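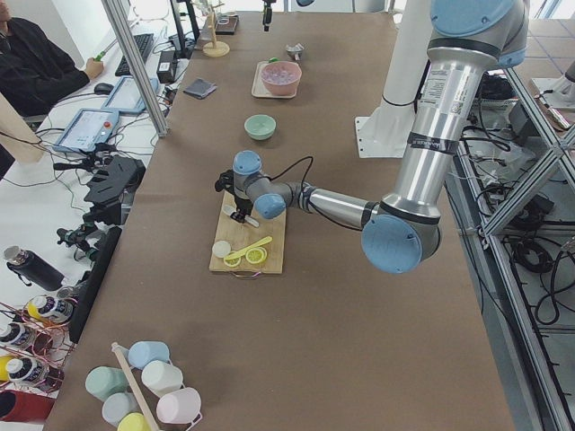
The Sturenora is a paring knife with a short fixed blade, a full-length handle and no bolster. I have used it for two months, mostly for citrus, shallots and the trimming jobs that a chef's knife does badly. Blade length matters less in this class than tip geometry. The work is done in the front third of the edge, with the blade angled down toward the board, as the small white knife is held over the cutting board in the picture, and a tip that is too thick behind the edge wedges in the rind before it reaches the pith. The Sturenora does not wedge. It is ground thin from heel to tip and the grind is even on both sides.

Edge retention is average. Out of the box it cut a ripe tomato under its own weight. By the third week it needed pressure to break the skin, and 5 light passes on a fine ceramic rod brought it back. I sharpened it on stones twice during the test. The steel is easy to work and raises a small burr that comes off cleanly on leather.

I compared it with the Burketix, which costs more and has a stiffer blade. The Burketix is better for coring apples and for anything that involves twisting. For slicing it is worse, and the handle is too narrow for large hands. Corentin Renaud, who shares my kitchen and has larger hands than I do, stopped using it after three days and did not go back.

Handle: molded, lightly textured, secure when wet. The texture holds onion residue near the butt, and a brush is needed to clear it. The maker permits the dishwasher on the top rack. I tried that for one week and saw no discoloration, but the edge dulled faster - hand washing is the better choice.

The sheath is the weak part. It is a friction fit and loosened by July. In a drawer it comes off, and an unprotected thin tip does not last long against other tools. A magnetic strip solves this if there is wall space for one.
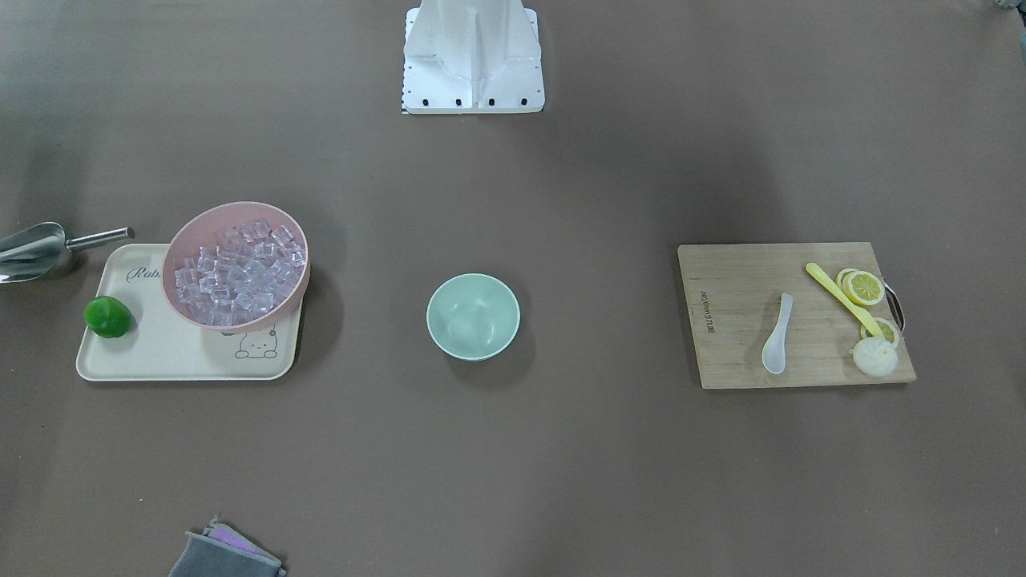 Cream serving tray with rounded corners and a raised rim, at left.

Cut fruit weeps, so whatever it is served on should have a rim. Plain boards let the juice run onto the table.

Verdict: recommended for slicing and light trimming. Buyers who core a lot of fruit should pay for the Burketix. Replace the sheath in either case.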